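Holtden Street Tenants Assoc. – monthly meeting, Tuesday
Community room, started 7:10 pm
Present: Babak Alipour (chair), Blandine Marty, Pascal Chauvin, Hubert Kofler, Apolline Le Goff (notes), plus 11 others, sign-in sheet is with Babak
Apologies: none recieved

1. Last month's notes
Approved. One fix – the hallway lights item said third floor, should be second. Apolline to correct the copy on the board.

2. Heat and radiators
Long one. Gritel came out twice since last meeting, bled the radiators on the north side, left without doing the top floor. Top floor still banging at night. Blandine has been writing down times, mostly between 4 and 5 am. Hubert thinks it's the return valve and not air at all. Pascal disagrees, says same noise in his old building was loose brackets. Went back and forth on this a while.
Agreed: Babak calls Gritel, asks for someone who will do the top floor first. Blandine gives him her list of times before he calls. If no visit by next meeting we write to the landlord's office, all units sign.

3. Spare room bedding and the loaner box
The box of blankets etc. that people borrow when they have guests. Blandine went through it. Two comforters never came back, borrowers not written down. New rule, name and unit in the notebook or no loan. Wash before returning, cold water for the wool ones. Question about whether we take pillows – no, decided last year already, still no.

4. Laundry room
Dryer 2 out again. Trostent wants 65 dollars just to look at it, landlord says that's on us, lease says its on him (Pascal read out the paragraph, page 18). Most people thought we should not pay and argue later. Vote: do not pay, send landlord the page. One against. Hubert wants it noted that he thinks we'll be without a dryer till June.
Also lint. Please clean the trap. Sign going up, Apolline has a marker.
Hours stay as they are, 7 to 10. Request to open at 6 turned down, unit below the machines has a baby.

5. Money
Balance is 2000 even after the plant order. Dues still missing from a few units, Babak will knock on doors, no letters this time. Somebody asked can we put some toward a bench out front. Not now. Put back on the list for the summer.

6. Front door
Vidal lock sticks when it's damp. People are propping the door with the brick. Stop propping the door with the brick. Pascal will try graphite on it this weekend, if that doesn't do it we ask for a new cylinder and 18 new keys – need to check that number against units, some have two sets.
Buzzer for the rear units works again, no one knows who fixed it. Thanks to whoever.

7. Yard
Compost bin is full, don't add to it till Hubert turns it. Tomato cages are in the shed behind the bikes. Two bikes with flat tires and no tag, they get a tag now and go out at the end of the month. Apolline asked about a rain barrel, will bring prices.

8. Other
– Package shelf: label facing out please
– Mice, first floor rear. Steel wool handed out, more in Babak's closet
– Noise after 11, same unit as before, Blandine will talk to them first, then Babak
– Bed bug inspection for the whole building still has no date. Landlord's office said "soon" again. Apolline to ask for it in writting. When it comes, beds pulled out from the wall the night before

Next meeting same room, 7 pm, someone bring cups.
Closed 8:50.

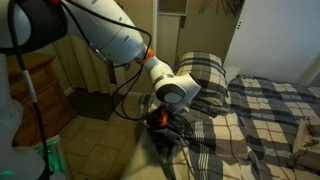
Hubert Kofler wrote in afterwards that item 4 has him down wrong: he said we'd be without dryer 2 until June, the other one runs fine, and he'd like that fixed before the copy goes on the board. He also turned the compost, so the bin is open again, no citrus please.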